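Notes from a chat with the woman behind Gamby, the repair stall that opens 2 evenings a month in the old Dutska bakery. Typed up quick, sorry for the state of it.

She started with kettles. "Everyone brings a kettle. Or a lamp. You get good at lamps." Last November she did 21 of them in one night, no break, cold tea.

People think it's about money. She says not really. "A toaster costs nothing now. They come becuase it was their mum's." 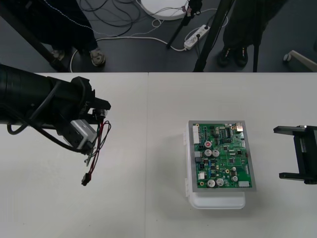 Radios are her favourite, the older the better. She learnt on her uncle's, in the back of his shop, mostly by breaking them. Newer stuff is harder. Glued shut, odd screws, no diagram anywhere. Once you're in, though, it's often the same as ever: a green circuit board, a few thin wires in red, green and black, a little black plug on the end. "Check the plug first. Always. I've had people ready to bin a whole stereo over a plug."

Does she charge? No. There's a tin. The tin made 174 pounds last year, most of it went on solder and biscuits.

Biggest gripe is parts. She orders from Ruvo, a small supplier, who are slow but do answer the phone. "I asked for one switch. They'd only sell me 1000." Laughs. Did she buy them? "I've got switches, if you need any."
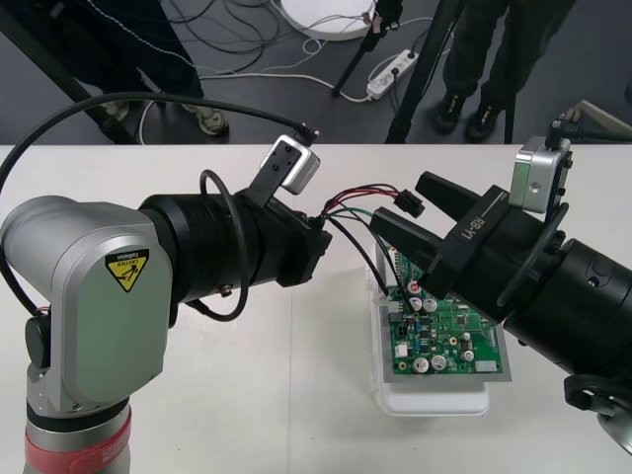 *Thin wires leading to a small black connector, over a green board.*

We got on to teaching. She'd like the school to send kids down, fifteen or so, old enough to hold an iron safely. Some parents keen, some not. Burns, mainly, that's the worry. She shows me a scar on her thumb, quite proud of it.

"You don't need to be clever. You need to be able to sit still and be annoyed for an hour."

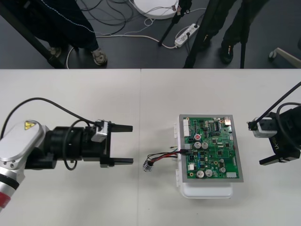

And the ones she can't fix? There's a shelf. A bread maker has been up there since the summer, a Rugemalira, lovely heavy thing, hums and does nothing else. Owner still rings to ask after it. "I tell her it's resting."

Next thing is finding somewhere warmer, the bakery has no heating now the ovens are gone. She has her eye on the room over the library but the stairs are steep and poeple bring hoovers.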